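Lornier multi-finger gripper, bought as a pair: review after one season

We are a small workshop at Skivumholm. We make brackets and cover plates from sheet metal, mostly for shelving and cable trays. I was asked to plan the purchase of grippers for our sorting and packing bench, and I write this review for other people who must plan the same thing with a small budget.

Our budget was 3000 pounds for everything that is not the arm. I thought this was generous. The grippers took most of it, and I had forgotten the adaptor plates, the longer cables and the spare fingertip pads. Please put these on your list from the beginning. The pads are sold separately, and delivery was slow for us, so I would order one extra set together with the grippers.

The mounting was easy. The manual from Lornier is short but correct, and the drawings are large enough to read at the bench. I needed one morning for the first hand and much less for the second one. The software took longer. The example programs are written for boxes and bottles, and our parts are flat, so I had to change the closing positions by myself.

What I like most are the pads. The diamond pattern holds a bare metal edge well, also when the part is narrow. Flat strips that lie directly on a hard tray are still difficult, and we had to try several approach angles. A green cloth on the table, held with binder clips, is a cheap thing, and I recommend to buy the cloth before you buy any special fixture. Small screws stay where they are put, and the fingers can go a little lower without hitting the hard surface. 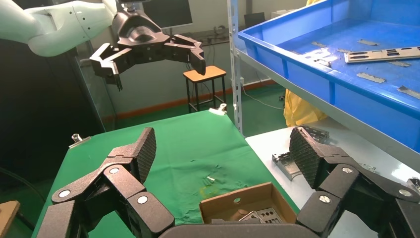 Wubshet wrote under the first version of this review that I should compare the price over the whole life of the gripper and leave the purchase price alone. In his shop they paid less for a simple parallel gripper from Sangate, and it does 1000 picks in a shift without any trouble. He thinks that fingers are only worth the money if the parts change often. For one type of bracket he would never buy them.

I agree with him on this. If you have one product and it stays the same all year, take the parallel type. We have 40 different parts in our catalogue, and some orders are for 10 pieces only. Changing the jaws for each small order would cost us more time than the work itself.

Some things I do not like. The cable comes out at the side and needs a clip, which is not in the box. The fasteners on the finger joints must be checked regularly, and the manual mentions this only in the last pages. Support answers politely, but only in the mornings.

For planning, I suggest to divide the money in this way: first the grippers and adaptors, then the pads, then trays and shelves at the correct height. We did the shelves last and had to move them twice.

I give four stars out of five. I would buy them again, but with the spare pads in the same order.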